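Hilo sobre la Adetti, la estación bimanual que Tretent alquila para recoger demostraciones en casa. La hemos tenido montada un mes. Notas de uso, precio al final.

1/ Qué incluye: dos brazos con pinza paralela de dos dedos, cámara en la cabeza, controlador, un par de mandos de teleoperación y el software de grabación (Ellery). La mesa la pones tú.

2/ Montaje. El manual pide dos personas y una mañana. Lo hicimos Ngaio Tautahi y yo en una tarde larga. Lo lento es el cableado: cada brazo lleva alimentación y datos por separado y las bridas que vienen en la caja se quedan cortas. Comprad canaleta antes.

3/ Calibración cámara-brazos: 27 minutos la primera vez, con el tablero impreso que mandan. Hay que repetirla si se mueve la mesa. Ellery no avisa cuando la calibración ha caducado, y eso es un fallo serio. Perdimos una sesión entera de grabaciones por ahí.

4/ Tarea de prueba: pasar panecillos al vapor de la vaporera al plato. Objeto blando, claro, sin aristas, sobre una bandeja metálica perforada que refleja bastante. La tapa de cristal va aparte, en la mesa.
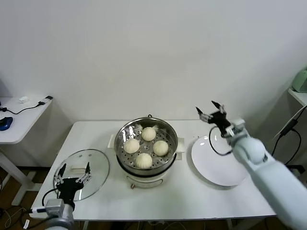

5/ Resultados de la tarea. 200 episodios grabados, 148 válidos tras revisión. Los descartes se reparten entre masa deformada por exceso de cierre, choque de la muñeca con el borde de la cesta y cortes de sincronía entre vídeo y articulaciones.

6/ Fuerza de la pinza. El ajuste va de 0 a 100 en pasos de uno, sin unidades. Con masa blanda trabajamos en la parte baja y aun así el comportamiento cambia entre la pinza izquierda y la derecha con el mismo valor. Soporte (Hamish Donnelly, respuesta en el día) lo reconoce y promete una tabla de equivalencias en newtons. Sigo esperándola.

7/ Brillos. La exposición automática oscila cuando entra metal pulido en plano. Fijadla a mano. La opción está en Avanzado > Sensor y se pierde al reiniciar.

8/ Exportación correcta: marcas de tiempo coherentes, nombres de articulaciones legibles, metadatos por episodio. Lo mejor del paquete.

9/ Precio: 148 euros al día, transporte aparte, mínimo 27 días. La Evthorpe sale más barata pero va con un solo brazo, no las compararía.

10/ ¿Repetiría? Para tareas de mesa con dos manos, sí, con la exposición fija y recalibrando cada mañana. Para manipulación fina con control de fuerza, esperaría a la tabla.

11/ Me preguntan por los mandos: pesan poco, el gatillo tiene holgura. Se corrige por software, zona muerta al mínimo.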